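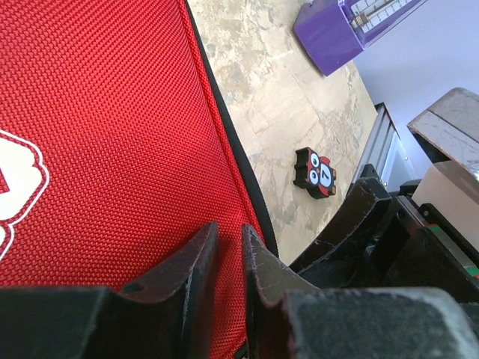
The old save system ate my game twice and I want to know if that is fixed before I go back, a player wrote under the latest Cledeck update on the Pamden forum. The reply from the studio was short: yes, it is fixed, and old saves will carry over.

Cledeck, the card-and-dungeon game from the two-person studio Clulex, gets its second big update on 28th November. The download is free for everyone who already has the game.

The update adds a new region called Tawhiri, with 42 new cards and six boss fights. Tawhiri opens after the second dungeon and can be played in any order from there. It has its own weather, which changes the cost of some cards from one turn to the next.
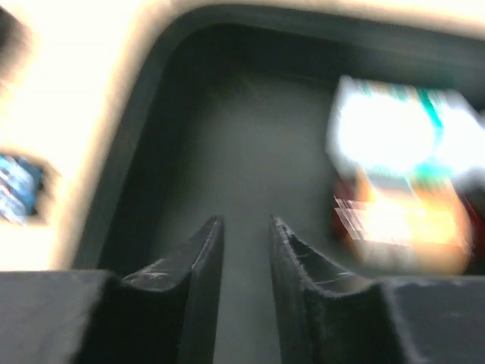

Dark gray gripper fingertips with pale scratches.

Saving has been rewritten from the ground up. The game now saves after every room and keeps the last three saves as backups. Clulex says the old version could write an empty file if the game was closed while a room was loading – a fault that players had been reporting since August.

Load times should also be better. The studio says the wait between floors is up to 80 percent shorter on older laptops, mostly from packing the card art into fewer files. The minimum requirements stay the same, but the game now needs 900 MB of free disk space.

Some things did not make it in. Controller support is still marked as experimental, and the shop screen can only be used with a mouse. The daily challenge has been pushed back to a later patch. Clulex has not set a date for that one.

A test build is open to forum members now. Testers are asked to copy their save folder first and to post bugs in the Cledeck thread on Pamden, with the log file attached.

Recent items
Clulex posts the Cledeck card editor
Pamden forum moves to new servers
Small puzzle games worth a weekend
Patch notes: Cledeck sound fixes

Get our newsletter once a week. You can unsubscribe at any time.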